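Notebook, shot tracking, November
Clivbridge hall, court 2. Entry continues from the free-throw calibration.

09.40. Rim height checked at both ends before anything else. East rim level. West rim low at the front by 6 mm, measured from the floor line with the long rule. Packed out the lower bracket and measured again: level. Anything logged at the west end before this entry should be treated as suspect for entry angle. Release figures are not affected.

Ball pressures set to the middle of the marked range. Two balls rejected, one with a lifted seam panel, the other slow to come back on the drop test. Both tagged and put in the cage under the stairs. Please leave them there.

10.15. First block, free throws, juniors. 15 per player, no warm-up shots counted. Tasent logger running on the old firmware, as the new one still drops the first release after a pause. I restarted the count by hand for each player. Timestamps are therefore good within a set and not between sets.

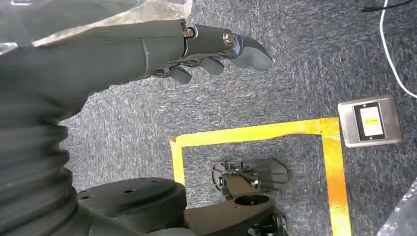
Entry angle came out flatter than in the October block for nearly everyone. My first thought was fatigue, but the drop is there in the opening shots of each set, so that does not hold. The other candidate is the line itself. The temporary tape was laid from the wall and not from the backboard, and the backboard at the east end stands further out than the drawing says. If the players were shooting from too close, they would adjust without being told. To be measured with a plumb line from the face of the board.

11.30. Plumb line done. Tape was short. Relaid it. The morning block stays in the file under its own heading and must not be pooled with October.

Discussed the scoring sheet with Saodah Latuheru over the break. She wants the swish and rim-in columns merged for the All-District selection table, on the grounds that the selectors only look at makes. I would keep them apart in the raw file and merge them on export. Agreed on that. The export script needs a flag for it, which I have not written.

13.20. Second block, catch and shoot from the left wing. Passes fed by hand from the top of the key. Pass speed varies more than I would like, and a late pass shows up as a quick release, which flatters the player. The Haltavdale group got round this by throwing out any shot where the pass arrived above the shoulder or below the waist. I have marked those shots with an H in the margin and left them in for now.

Running total in the season file is now 565 usable shots, H shots excluded. Enough for the within-player comparison. Too few for anything by age group, and I would rather we did not print an age table in the selection booklet at all.

Remaining question is how to rank players whose percentages are equal. Present rule is the better second half of the set. I proposed the smaller spread in entry angle as the tie-break and sent the wording round at lunch.

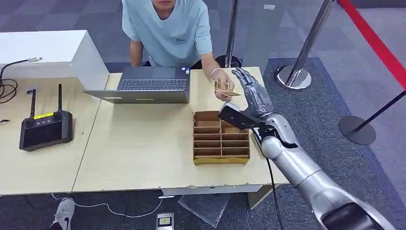
Siu-ming Fung replied that spread in angle rewards a player who misses the same way every time, and that he would not want to defend it to a parent. He would use makes from the wing as the tie-break and keep angle as a coaching note. Thiện Võ has no objection to either as long as the rule is fixed before the final block.

The point about consistent misses is fair. Checked it against the file: among the tied players, the tightest spread belongs to one who was short on most of the misses. Tie-break changed to wing makes. Angle goes into the notes column.

15.50. Tape left down. Logger on charge. Backup copied to the shared drive under Clivbridge_wing.

To do:
Export flag for merged makes (me)
Ask Norbert Matoušek for the backboard drawing with the corrected offset
Ngọc Bạch to recheck the H marks against the video
Replace the west bracket packing with a proper shim
New needle for the pump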